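Re: New club logo and jersey – is anybody else unconvinced?

gearhub_dan
2023-05-14

So I read the whole Orix proposal last night, all of it, including the appendix. The price is $2,611 for a new logo, two fonts and a color fade for the jerseys. We have 192 members, so go ahead and do the math on what that does to dues. I've been riding with this club for almost 15 years and I never once met a person who joined for the logo, or quit over it.

The part that bugs me most is the fade. White at the top, pink at the hem. They call it "a sunrise story." I call it every soft drink in the cooler.
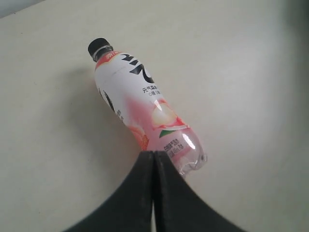

Woltham Cycling Club – Jerseys and Gear

That's the board this got moved to, by the way. It started out in General, where people might have read it.

tallpaula
I moved it, Dan. It's about jerseys. No conspiracy.

I like the fade. Our current jersey is brown and mustard and I get asked if I'm delivering something. And the quote includes the files we'd need for Zesel to print from, which we don't have now. Last March we had to send them a photo of an old water bottle.

gearhub_dan
Fine, then pay somebody for a clean file of the logo we've got. That can't cost anywhere near what they're asking. Has anyone checked whether the 5 jersey sizes are even in the price? I couldn't find it.
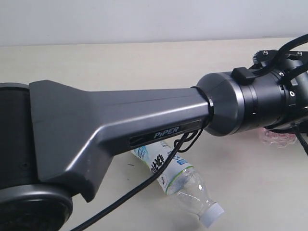

The other thing in the proposal is the name treatment, and I'm sorry, I don't buy it. They want WOLTHAM in capitals except for the one letter that gets to be small, because mixed case is supposed to be "approachable." Everybody does this now. PiPER, on the side of that gray arm, does it with the i, and slants the whole thing too. It's tidy enough in silver-blue on a dark panel. Put the same trick on a sweaty back going past at speed and all you'll see is a typo.

crankyspokes
Agree on the small letter. Don't agree on the money. Cheap logos are why half the clubs in the county have the same mountain with a wheel under it.

gearhub_dan
We had that mountain before they did!

tallpaula
We did not.

crankyspokes
Has anybody seen the fade on real fabric, though? On a screen it's one thing. On stretch material the pink is going to go gray over the ribs. I had a jersey like that from another outfit and it looked like I'd leaned on a wet fence. The shoulder stripe with the name across it I'd keep, as long as it's a solid color.
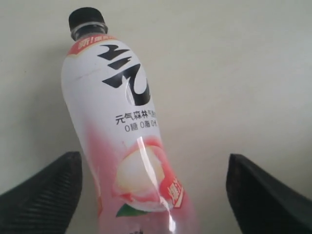 Mahuika
I'd want to see a printed sample before any vote. Zesel will do one if you ask, they did for my daughter's team. Also, a stripe that wraps over the shoulder means you only ever read half the name, whichever side you're standing on. Put it flat across the chest and be done.

tallpaula
A sample is fair. I'll ask Orix to hold the quote until we have one.

gearhub_dan
Ask them what "hold" costs while you're at it.

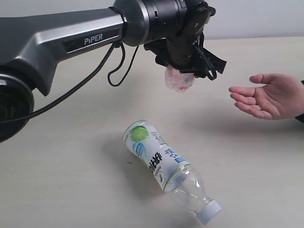 Balakrishnan Rao

I've stayed out of this, but I did the brown and mustard one, so I suppose I have a stake. It was picked because the fabric was on sale. I'm not attached to it. What I don't like in the new one is eleven pages of reasons – if the color is good, show me the color. I'd vote no on the package as written and yes on a new jersey. Those should be two separate items at the meeting, and I've asked for that in writing.

crankyspokes
Seconded, if seconding works on here.

tallpaula
It doesn't. Come to the meeting.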